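November 9, 2019
Bench notes, chores rig

Plate again. Oltach asked in May whether the thing could clear a table yet and I said give us the summer. Well.

Settings carried over from the last entry except grip force, dropped to 400 on the left. At 900 it squeezed hard enough to shove a plate sideways before the fingers had closed. Units are whatever the Brelter controller thinks they are, still no proper manual.

Problem is the flat dish. Cups fine. Bottles fine, boring even. A shallow plate on a smooth white top gives the fingers nothing to get under - you or I would slide it to the edge or tip the rim with a thumb, without thinking. Hand has to be told all that. Left hand goes upright, palm in, then comes at the rim from the side. Approach path needs 20 mm more clearance at the wall corner or the fingertips get too near the panel. Must rewrite that bit, its a mess.

Can it do chores? Depends who you ask. Montecinos reckon washing-up is solved if you buy the right racks, which is moving the work onto the racks. My view: sorting and carrying yes, slowly. Picking up a plate wherever somebody happened to leave it, no. And wiping down afterwards is a seperate job, there are specks on this one and neither hand would know or care.

To do
- thumb first, fingers second, try both speeds
- ask Onine re softer fingertip covers
- try the plate 2 cm closer to the front edge
- right hand as a stop for the far rim??
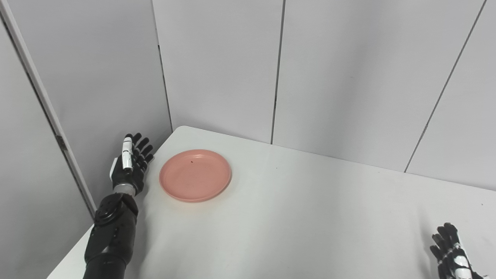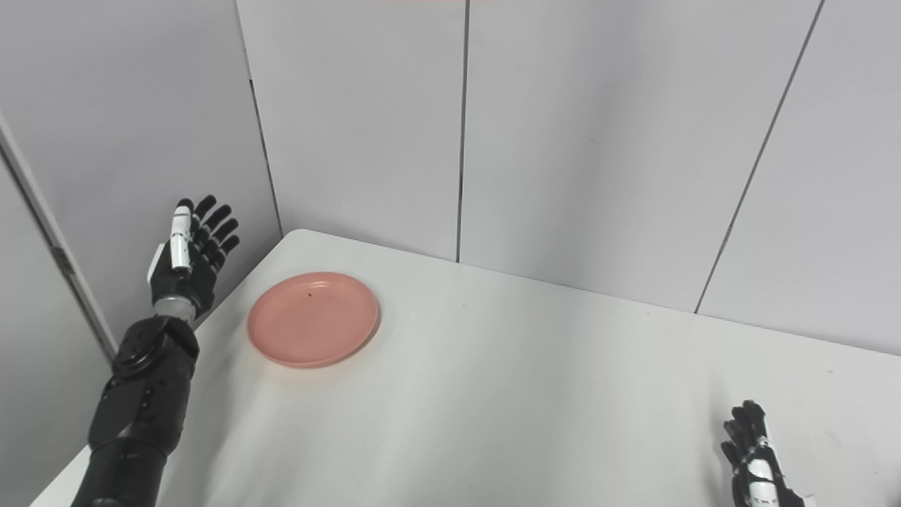

Both: left hand upright beside the pink plate, right hand at lower right.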